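Residence diary, Wasby House
2018-10-29

The seasonal changeover of residents' clothing began this morning on the upper floor. Room 6 was taken first, by agreement with Ms. Ebihara, who had asked that her winter knitwear be brought out of storage before the heating inspection. The inventory lists 108 items under her name, of which 96 were returned from the Oretti laundry in May and held in the linen store.

Each garment was unfolded on the bed, checked for moth damage and loose seams, and folded again to the width of the drawer. Ms. Kubo entered the results in the register. The bed had been made up with the floral sheet, and the blanket was taken off to leave a clear surface.
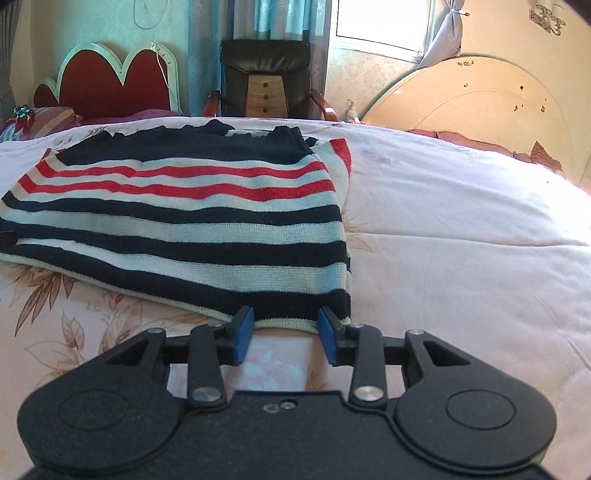
Striped sweater with black upper section, laid out before folding. Room 6.

The sweater is to be kept in the top drawer at the resident's request. Knitted items are no longer placed on hangers, following the stretching of two cardigans last winter. The sleeves are folded to the back, the hem is brought up to the neck, and the piece is stored flat.

2 items were set aside for mending and passed to Mr. Londoño, with the room number pinned to each. One gray scarf in the box carried no name tape. Ms. Darwish will ask on the lower floor whether it is missed there.

The drawer liners were replaced. The lower drawer still sticks on the left runner, and a repair slip has been left at the office. Work stopped at lunch and will resume with the wardrobe shelf, which holds the bed jackets and the spare wool blanket.

Entry made by H. Miyazaki.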